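Latby snack box scheme to take in flats and shared houses

A snack box collection that began in one stairwell in Latby is to be opened to the whole town in August, with drop-off points in Tellora Road and at the Frade community hall.

The scheme asks households to fill a cardboard box with packets they have bought and are not going to eat. Boxes go to the Gendumero food store, which sorts the contents and passes them on to after-school clubs and to the evening drop-in at the hall. The store took in 169 boxes in its first season, most of them from homes within walking distance.

Until now only houses on the original list could take part. From August any flat or shared house can ask for a box, and there is no minimum amount. A box that is half full will be accepted, though the store would like neighbours to combine small amounts where they can.

The rules on what can go in have been shortened to a single sheet. Packets must be sealed and have at least 60 days left before the date on the label. Crisps, biscuits, crackers, dried fruit, nuts and wrapped sweets are all welcome. Anything that needs a fridge is not, and neither is home baking. Snacks with labels in other languages can be included as long as the date can be read. The store will add a slip in English listing the main allergens.

Most people pack at home on a table, with the bags and packets set out within reach and the box left open until the end.

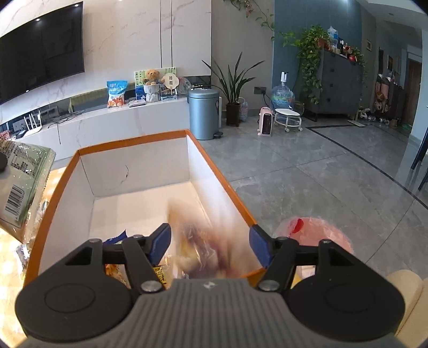
One Tellora Road resident said the packing was the easy part and that she would like more guidance on weight, having once filled a box with tins and jars and found she could not get it down the stairs. She also asked whether large bags could be left out of the box and handed over separately.

The store said they could. Light, bulky bags may be brought in a carrier, provided it is tied and has the household's box number on it. Heavier goods should go at the bottom, with crisps and other things that crush easily on top. Tins and jars are no longer part of the snack collection and should be taken to the main counter.

Flat-packed boxes can be picked up from the hall between 4pm and 7pm. There are 300 in stock, and a household may take up to 19 if it is collecting for a whole building. Used boxes are fine too if they are clean and the base has been taped along the full length of the join.

Boxes should be closed but not sealed when they are handed in, as each one is opened and checked at the counter. Packets that cannot be used will be returned on the spot if the person is able to wait.

The Tellora Road drop-off point will be in the side entrance of the launderette. There is no parking outside, and drivers are asked to use the hall instead.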